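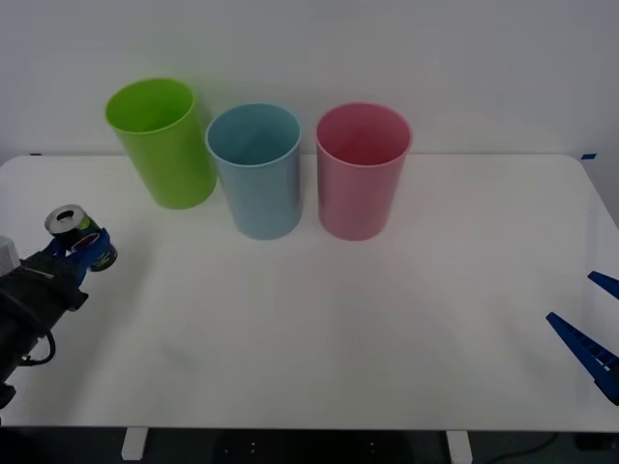

Does adding a wrist camera help a cloned policy, or does it just give the network more pixels to overfit on?

It helped a lot in our runs, but only after we stopped feeding both views in at full size. Same demos, same network, and we went from 16 successes out of 50 with the fixed camera alone to 29 out of 50 with the fixed and wrist views together.

gripnotes
May 25, 2019
OK so that's the short version, and a few of you wanted the long one. This is the can-and-cups task on the Tesia setup: two arms, a white table, a drink can, three plastic cups (green, blue, pink). The left arm has to carry the can in next to the cups and set it down without bumping them. Plain behavior cloning, no reward, no fine tuning on the robot. All the demos were done by hand by me and Vilgot Solberg, and our driving styles are pretty different, which I'll get to!

We trained everything on 2223 demos. I know that's a lot for one task. We'd been collecting since October for something else and it was just sitting on the disk.

The fixed camera policy is really good at the big motion. It swings in from the left like it knows what it's doing, then it gets near the cups and goes vague on you.
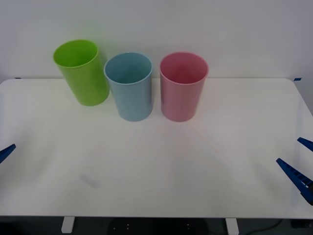 It'll hover, drift a little, hover again, and then let go too high. I'm pretty sure it's a depth thing. From a single fixed view a few centimeters toward the camera barely changes the image, and the loss doesn't care much about an error that small. The cups care.

mossy_kettle
Nice jump, but 50 trials per condition is kinda thin. Did you shuffle the order, or did you run all of one and then all of the other? We got burned by that. Our second batch always looked better and it was just us getting pickier about how we reset the table.

gripnotes
Shuffled, with a script telling us which checkpoint to load, and the person resetting didn't know which one was up. The starting spot for the can came off a printed list. I'd like more trials too, but an afternoon of resetting cups makes you want to quit robotics.

lowpass_larry
I'm gonna disagree with the depth story. We ran something close to this in Grarkau (sim, I know, I know) and a second FIXED camera off to the side gave us nearly the same bump as the wrist one. So maybe any second view does it, and the wrist part isn't special.

gripnotes
Could be! We don't have that condition and we should. The one thing I'd push on is that the wrist view moves with the hand. When the arm is a bit off, the cups slide across the image by a lot, so the correction is big and easy to learn. A side camera would still only see a small shift.

mossy_kettle
Larry's sim has perfect lighting though. Wrist cams get blown out on a white table in real life, at least ours did. I wouldn't trust the sim on this one either way.

lowpass_larry
We randomize the lighting. But fair, it's not the same as a real sensor.

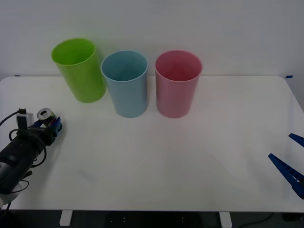 tangentplane
How do you handle having two people's demos in one dataset when they drive the arm differently?

gripnotes
We tag every demo with an operator ID, feed it in as a small extra input, and fix it to one operator at test time. Without the tag the policy averages us. Vilgot comes in low and slow, I come in high and drop down at the end, and the average of those two is a path neither of us would ever take. All the numbers I gave are with the tag on, for both camera setups.

tangentplane
Ohh, that's neat. And what does "full size" mean in your first post? Did you crop the wrist image?

gripnotes
Shrunk it, no crop. I tried cropping first and hated it.

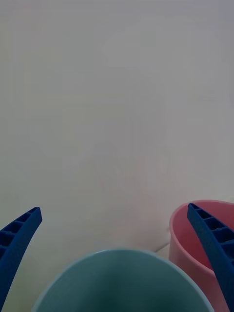
The trouble with a tight crop is that you lose the fingertips, and the network seems to want the tips and a cup rim in the same image. My guess is it's learning the gap between them. Once we kept the whole view and just scaled it way down, training got calmer and the hovering mostly went away. There's still a failure where it commits to the wrong side of a cup and keeps going, and I don't have a fix for that.

bukska_fan
Will you share the weights? I'd like to try them on our Bukska arms.

gripnotes
Not the weights yet, somebody in the Amundsen building has to sign off on that. I can put the training config up this week. It's messy, the comments are half in Norwegian, sorry in advance.

lowpass_larry
Post it and I'll run the side camera version against it.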